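Romora 핸드헬드 그리퍼 키트 사용기 겸 데이터 카드

공유 2 · 댓글 2

## 이게 뭐냐면요

손에 쥐고 쓰는 그리퍼 키트 Romora를 빌려서 집안일 데이터를 모아 봤어요. 만든 곳은 Grunano이고, 저는 그냥 대여해서 써 본 사람입니다. 협찬 아니고 대여료도 제 돈으로 냈어요 (영수증 보면 아직도 속이 쓰립니다). 데이터만 덜렁 올리자니 허전해서 키트 쓴 소감도 같이 적어 둡니다. 데이터가 급하신 분은 맨 아래 '구성'으로 바로 내려가세요!

## 키트 첫인상

양손으로 하나씩 쥐는 방식이라 그리퍼가 2개 들어 있어요. 처음 쥐었을 때는 생각보다 앞이 무겁다 싶었는데, 손목 각도만 잡히면 금방 익숙해집니다. 조 끝에는 패드가 달려 있고, 천을 집을 때는 이 패드 상태가 정말 중요해요. 보풀이 끼면 얇은 면티부터 슬슬 빠지기 시작하거든요. 저는 한 묶음 끝날 때마다 마른 솔로 털었습니다.

설정 프로그램은 Drillora라는 걸 쓰는데 이건 좀 할 말이 많아요. 좌우 장치를 연결하는 순서가 설명서랑 다릅니다. 설명서는 왼쪽부터 켜라고 하는데 저는 오른쪽부터 켜야 잡혔어요. 펌웨어 문제인지 제 노트북 문제인지는 아직 모르겠고요. 혹시 같은 증상 겪으신 분 계시면 이슈에 남겨 주세요.

## 침실에서 옷 개기

작업대에서 연습할 때는 꽤 잘한다고 생각했는데, 침대 위로 옮기니까 전혀 다른 일이 되더라고요. 바닥이 푹신하니까 집으려고 누르면 옷이랑 이불이 같이 내려갑니다. 무늬 많은 이불보도 은근히 복병이에요. 옷자락이 어디서 끝나는지 제 눈에도 헷갈려요.
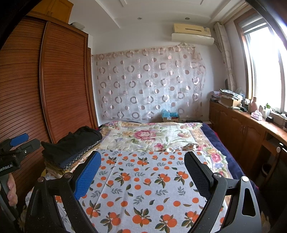 그래서 순서를 좀 바꿨습니다. 먼저 한쪽 조를 천 밑으로 비스듬히 밀어 넣고, 그다음에 닫는 거예요. 위에서 수직으로 내려찍으면 이불까지 같이 물려요. 두꺼운 옷은 조를 활짝 벌려서 접힌 쪽을 잡는 게 편했고, 다 갠 옷은 침대 한쪽에 쌓아 두는 식으로 진행했어요. 쌓는 동작도 따로 라벨을 달았습니다.

낮에 창가 쪽을 보고 찍으면 바깥이 하얗게 날아가요. 노출을 고정하는 옵션이 Drillora에 있긴 한데 메뉴가 너무 깊숙이 숨어 있어서, 저는 8월 내내 모르고 썼네요 ㅠㅠ

## 구성

- 에피소드: 총 1,000개
- 작업: 옷 집기, 펴기, 접기, 쌓기
- 라벨: 시작/끝 구간, 실패 여부, 사용한 손
- 변환 도구: Beneš 스크립트 (scripts 폴더 안에 있어요)

실패한 에피소드도 지우지 않았어요. 깔끔한 것만 필요하시면 failed 값으로 걸러서 쓰시면 됩니다.

## 그래서 추천하냐면

저는 또 빌릴 것 같아요. 손으로 하던 동작을 거의 그대로 옮길 수 있다는 게 생각보다 훨씬 재밌고, 그리퍼 자체는 꽤 튼튼합니다. 다만 손이 작은 분은 손잡이를 꼭 한번 쥐어 보고 결정하세요. 저는 오래 쓰면 엄지 밑이 뻐근하더라고요. 예비 패드는 기본 구성에 안 들어 있으니까 대여할 때 같이 신청하시고요!

라벨 오류는 이슈로 알려 주시면 다음 버전에 반영할게요.

좋아요 1,000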